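Grovonano Joint Sweeper — push-along broom for paving and concrete

Price: 446
Sold by: Cletero, Erkimholm
Updated December 2025

I've been selling brooms long enough to know that most of them are fine on a kitchen floor and hopeless on a big square. The bristles skate over the joints, the grit stays put, and a week later you've got moss. So when the first Grovonano came in I took it straight outside and pushed it up and down until my arms ached (I really did, and I'd do it again!).

What I like about it

The front row of bristles is stiff and narrow, so it digs into the gaps between slabs. The back row is soft and picks up the dust. You can lift the front row out of the way with your foot on plain concrete, where there's only the odd expansion joint to worry about. I was forever forgetting to put it back down — there's a red tab on the newer ones to remind you.

Sizes and bits

Working width: 24 inches
Handle: folds flat, two heights
Bristle life: 2,000 slabs' worth of edges, going by the maker's own test
Spare front row: sold singly, fits the older Chevalier frame too

Where it suits

Wide open paving, mainly. Plazas, school yards, the long bit outside a station. If your place is all flower pots and steps, buy a hand broom and save your money. Low grey cloud or bright sun, I'd sweep towards the light, as the grit shows up better against the glare.
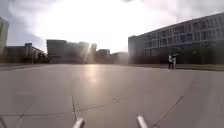 Big concrete slabs, and then paving with a grass strip alongside:
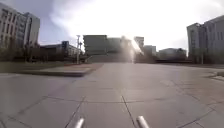
Delivery and returns

We post on weekdays, and anything over 200 goes free. Orders placed in November have all left the shop now. If you don't get on with it, send it back within 24 days with the handle folded, and please knock the grit out first!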